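Who Pays for the Second Season? Streaming Services and the Regional Film Festival
Final project report, Media Industries seminar
Evie Bellamy and Colin Pilkington

1. What we set out to do

Our original proposal promised to explain how streaming money has changed independent film. Our instructor, Natalie Gosling, wrote "all of it?" in the margin, and we took the hint. The project shrank to one festival, one streaming service and one question: when a streaming company sponsors a small film festival, what do the filmmakers get out of it?

The festival is Edness, which shows shorts and low-budget features over a long weekend in March. The service is Skivov, which began by selling cloud storage to dentists and now makes prestige drama. It has sponsored Edness for 2 years. Its logo was on the tote bags, the lanyards and the curtain.

2. Method

We read the festival catalogs from before and after the sponsorship, sent a survey to filmmakers who had submitted work, and did longer interviews with anyone who would sit down. The festival office gave us its submission totals on the condition that we stop emailing.

The survey went to the filmmakers on the public contact list. We got 40 replies back, one of which was an invoice. We left it out of the quotations but kept it in the count, an error we noticed too late to fix properly. Colin would like it recorded that the spreadsheet was Evie's. Evie would like it recorded that the invoice was addressed to Colin.

3. What we found

Submissions went up a lot. In the last year before Skivov arrived, Edness received 518 films. This year it received 1639. The number of screening slots stayed where it was, so the odds of getting in are now much worse for everybody, including the people who had been getting in for years and had come to think of it as a kind of pension.

Most of the filmmakers we heard from said they submitted hoping that someone from Skivov would see their work. Very few had spoken to anyone from the company. One had shared an elevator with an acquisitions manager and described the ride to us floor by floor.

Clive Goodall, whose feature Llewellyn closed the festival, was more cheerful. Skivov bought it. He signed the contract, bought a used car and then waited to see the film on the service, where it can be found if you type the full title with both sets of double L's. It does not come up under drama, under new, or under festival favorites. He told us he was happy with the deal and asked twice whether we had managed to find it.

The catalogs were harder to read than we expected. Before the sponsorship the program notes were written by the programmers and tended to be long and slightly cross. Now they are short and mention what the film is like, usually two other films. We coded these comparisons by hand over several evenings, and by the end everything was "for fans of" something. 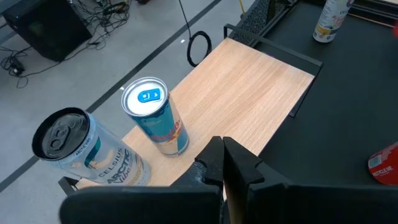

Graham Lambert thought we were being unfair. Before the money came, he told us, Edness had a projector that overheated during anything longer than eighty minutes, and directors were cutting their endings to suit it. He said he would take a short program note and a working bulb over the old days, and that people who miss the old festival mostly miss being younger at it.

We think he has a point about the projector. The screening we attended, a slow family drama called Clillis, ran well past two hours with no trouble at all from the equipment. But the sponsor's trailer ran before every film, and by Sunday the audience was reciting it.

4. Limits

One festival is one festival. We had no access to Skivov's viewing numbers – we asked, and received a link to the careers page. Filmmakers who had given up on Edness altogether were unlikely to answer a survey about it, so our replies probably lean toward the hopeful.

We also cannot separate the effect of the sponsorship from the effect of cheaper cameras, or from the online entry form, which went live the same year and replaced a system involving padded envelopes.

5. Next steps

If we did this again we would start with the rejected films and follow them for a year to see where they ended up. We would also agree on column headings before typing anything. The survey questions and the coding sheet are in the appendix, with the invoice removed.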